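Clerkville Basketball Previews

Welcome, and thank you for stopping by! This is the data card for a collection of 1021 short match previews from the Clerkville winter league, gathered over seven seasons by people who (I'll admit it) love the game rather more than they love tidy spreadsheets.

Each row holds one preview, the two sides playing, the venue, and the final score where we have it. Grukov and Norasis turn up the most, as they have met in nearly every round of the cup. Scores are always written home side first, even where the preview puts them the other way round.
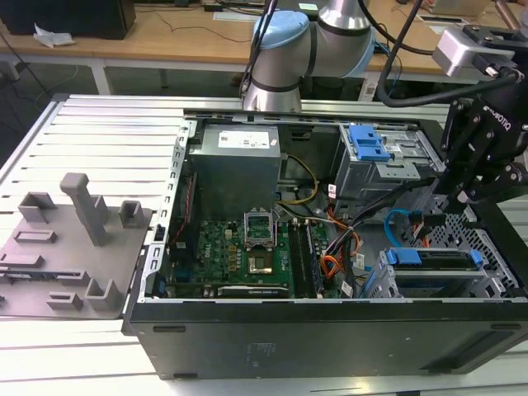 CLERKVILLE, August

The new release adds 123 previews from the Ladefoged summer tournament, which plenty of you had asked for, and mends the team names that used to appear in two spellings. Overtime games now have their own column, so please check any old scripts that read the columns by number.

Known gaps: 19 rows have no final score, mostly early friendlies. If you were there and kept your programme, do get in touch, we'd be delighted to fill them in!

Files: previews.csv, teams.csv, changes.txt

Licence: free to use and share, with a mention of the league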